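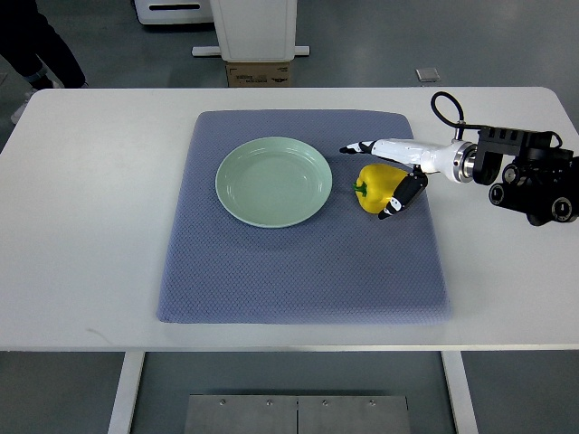
Green plate and yellow pepper on the textured mat

Calley Saddle Pad, £61

I've been selling these from my little tack room in Plekamstead since December and I'm still riding in mine most mornings! It's a general purpose cut with a high wither, so it sits nicely under my old Bagheri saddle and doesn't creep back when we're out hacking. Parnico make it in cob and full - sorry, no pony size yet. Mine goes in at 30 degrees with no softener, then over the stable door to dry. Girth loops are sewn on, but I can take them off for you if you ask when ordering. Postage is free over £70.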